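Kemport, Staffel drei: Ich komme gerade nicht vom Sofa weg

Leute, habt ihr die vierte Folge gesehen?! Ich sitze seit gestern Abend mit einem Grinsen da und muss das jetzt irgendwo loswerden, und wofür hat man denn einen Blog. Wer »Kemport« noch nicht schaut: bitte erst nachholen, ab jetzt wird gespoilert.

Also, das Finale der Tanzrunde. Dass die Jury den Kandidaten aus Nistcombe noch einmal zurückholt, hatte ich schon nach dem Trailer im Verdacht, aber dass er dann ausgerechnet den langsamen Walzer bekommt, den er in Folge zwei so herrlich vergeigt hat – ich habe laut gequietscht. Und dann diese Drehung am Ende! Er strahlt, sie strahlt, das Publikum steht, und die Moderatorin verliert vor lauter Aufregung ihre Karten. 91 Punkte, persönlicher Rekord, völlig verdient.

Im Fanforum von Clindik war danach natürlich die Hölle los. Als ich kurz vor Mitternacht reingeschaut habe, standen unter dem Folgenthread schon 1.504 Kommentare, und gefühlt jeder zweite drehte sich um diesen einen Blick vor der Werbepause. Läuft da was zwischen den beiden? Ich sage: Ja! (Meine Schwester sagt nein, aber die hat bei der letzten Staffel auch bis zum Schluss nichts gemerkt.)
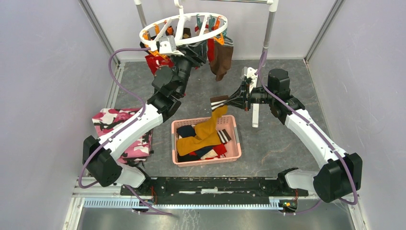

Was mich an der Staffel so begeistert, ist aber gar nicht nur das Geflirte. Die Musik ist dieses Jahr um Klassen besser! Die Band Kwok spielt alles live, mit Bläsern und allem, und wenn die bei den schnellen Nummern loslegen, wippt bei mir der ganze Couchtisch mit. Den Song vom Einmarsch habe ich heute Morgen beim Frühstück dreimal hintereinander gehört. Beim vierten Mal hat mir jemand das Handy weggenommen.

Ein bisschen meckern muss ich trotzdem. Die Probenfilmchen vor jedem Auftritt sind mir zu kurz, da würde ich gern viel mehr sehen, gerade von den Paaren, die sonst kaum zu Wort kommen. Und die neue Abstimmung per App hat bei mir erst nach 30 Minuten funktioniert, da war mein Lieblingspaar schon fast durchgezittert. Zum Glück hat es gereicht!

Im Oktober gehen sie übrigens auf Tour, und der Auftakt ist in einem kleinen Saal mit nur 200 Plätzen. Ich habe mir den Wecker für den Vorverkauf schon gestellt, morgens um neun geht es los. Falls jemand von euch auch hinwill, schreibt mir in die Kommentare, dann können wir zusammen fahren. Und eure Tipps fürs Halbfinale will ich natürlich auch lesen – meiner bleibt Nistcombe, da bin ich stur.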